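Salt Level and Fermentation Time in Home-Style Cabbage Pickle
Project report, Food Studies course, Brundatmont College
Submitted in February

Background

Salted cabbage is made in some form in a great many kitchens. The recipes our group collected from families and cookbooks did not agree on how much salt to use or how long to leave the jars. Some gave the salt in spoonfuls per head of cabbage, which is hard to compare when cabbages differ so much in size. One recipe simply said "until it tastes salty." We wanted to find out how much the salt level changes the flavor and crunch of the finished pickle, and whether people who eat it regularly prefer the same jar as people who do not.

Our questions were:
1. Does a higher salt level keep the cabbage crunchier after two weeks?
2. At what point do tasters find the pickle sour enough?
3. Do regular eaters of fermented vegetables choose a different jar from first-time tasters?

Materials

Green cabbage came from Grirwood Market, all from the same delivery. We used plain sea salt without iodine, caraway seed, and tap water that had been boiled and cooled. The jars were one-quart glass jars with two-piece lids. A kitchen scale that reads to the gram was used for all weighing. We measured acidity with paper pH strips, which are less exact than a meter but were what the Tarside teaching kitchen had on hand.

Method

The cabbage was cored, sliced thin by hand, and mixed in one large tub so that every jar started from the same batch. We then weighed out portions of 508 grams each and divided the jars into three groups at 1.5, 2 and 3 percent salt by weight of cabbage. Each group had 6 jars. The salt was worked into the cabbage by hand until liquid collected in the bottom of the bowl, and the cabbage was then left to stand for half an hour and packed down hard. Jars that did not have enough liquid to cover the cabbage were topped up with brine mixed to the same percentage.
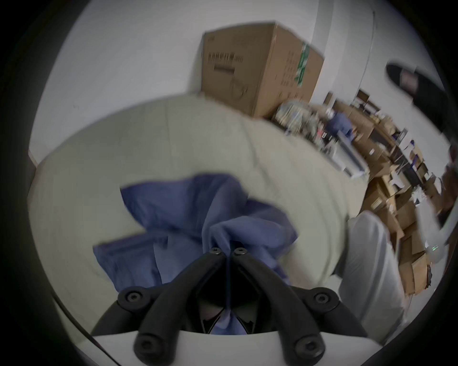 Page 6

The jars stood on a shelf in the pantry, out of direct light. The room was kept at 68 degrees during class hours, but we did not have control over the heat at night, and the wall thermometer read 63 on several mornings. Lids were loosened once a day for the first week to let gas out. Two jars from each group were opened on day 5, two on day 10 and two on day 14. Opened jars were put in the refrigerator and served at the next tasting session, then not used again.

Tasting

Tastings were held at 3 p.m. in the dining room. We had 143 signed consent forms and 133 completed score sheets. The ten people who signed but did not finish were left out of all results. Each taster was given a spoonful from each salt group in paper cups marked with a letter, with water and plain crackers in between. They scored sourness, saltiness and crunch from 1 to 5 and marked the cup they would most like to eat with a meal. The sheet also asked how often they ate fermented vegetables at home.

Results

Crunch. The 3 percent jars scored highest for crunch in all three sessions. The difference was small on day 5 and clear by day 14, when many tasters wrote "soft" next to the 1.5 percent sample.

Sourness. The low-salt jars soured fastest. The strips showed a drop in pH in every group by day 5, with the 1.5 percent group lowest. By day 14 all three groups matched the same color on the strip, but tasters still rated the 3 percent cabbage as less sour. We think the saltiness was covering some of it.

Preference. The 2 percent jars were chosen most often overall. Regular eaters leaned toward the day 14 samples. First-time tasters mostly preferred day 5, and several said it reminded them of coleslaw.

One jar in the 1.5 percent group grew a white film on the surface by day 10. Our lab guide, the Habte Kitchen Handbook, says to discard any jar we are unsure of, so it was thrown out and the day 10 sample for that group came from a single jar.

Problems and limits

The night temperature is the main weakness. A warmer or steadier room would probably have changed the timing. The spoonfuls were not weighed, so some tasters got more liquid than others. The caraway was added by the pinch and was noticeably stronger in a few cups, which may have affected the preference marks. Different people came to each session, so the day 5 and day 14 scores are not from the same tasters.

We also planned a fourth group at 4 percent but did not have enough cabbage left after trimming.

Further work

The next group could repeat the 2 percent jars with red cabbage and napa cabbage, weigh the caraway, and borrow a pH meter. It would also be useful to keep some jars for a full month, as most of the family recipes we collected call for at least three weeks. The blank score sheet and the recipe collection are in the course binder at Tarside.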